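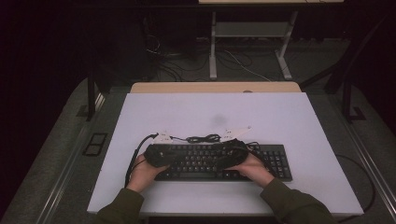
The ad said Clumero wanted people with "ordinary hands," and I figured I qualified. Twenty bucks an hour to tidy desks while a machine learned how! I have been tidying desks for free my whole life, mostly other people's, so I put on my green jacket and drove over.

They ran it like a cooking class. You did the chore slowly, you did it again, and then in the afternoon the machine had its turn while you stood there with a granola bar and felt strangely nervous for it. My chore was keyboards. Dusting them, straightening them, getting the cords out of the way. I know how that sounds, but you try explaining to something with no childhood what "get the cords out of the way" means. Which cords? Out of whose way?

The machine was named Ellari (they all had names like perfume). Its big rival was the Hivside, which a company across town had built to fold towels, and which could do 355 towels in a shift if you believed the poster in the break room. I didn't. I have met towels.

For the first week Ellari just pressed. It would lower a cloth onto the keys, push down very seriously, lift it up again and stop, like it was taking the keyboard's temperature. All the crumbs stayed exactly where they were. The engineers were thrilled – apparently the week before I came it had flung a mouse at the wall. They clapped. I clapped too, a little late.

My mother called every night to ask if it could do dishes yet. No, Mom. Could it make a bed? No. Could it at least dust? Well, I said, it can lean on things. She said my father had been doing that for years and no one ever gave him a grant.

Then one afternoon in October I had a cold and I was in a mood, and I did the keyboard the way I do it at home, which is badly. I bunched the cloth up in a wad and scrubbed at the space bar and shoved the cord aside with my wrist and muttered at it. I went to say sorry and do it over, but they'd already saved it and moved on to lunch.

That afternoon Ellari bunched up its cloth. It scrubbed. It got the cord caught, and I held my breath, and it sort of nudged the thing away with the side of its gripper, exactly as crabby as me. It took roughly 20 minutes and missed the whole number pad. I have never been so proud of anyone.

I walked out to the parking lot and called my mother and told her it could dust.

"Properly?" she said.

"No," I said. "Like us."

She was quiet for a bit, and then she wanted to know if it did windows.

5 comments

thorlacius_fan
My mother would also ask about the windows. Is there going to be a part two?

dustbunny
"I have met towels" made me spit out my coffee, so now my own keyboard needs doing.

nightshift
I work in a warehouse and the ones we have can't pick up a bag of socks. I'd love to see one get crabby though.

paperclip
Liked it but I wanted more about the flying mouse!

dustbunny
Seconding the mouse.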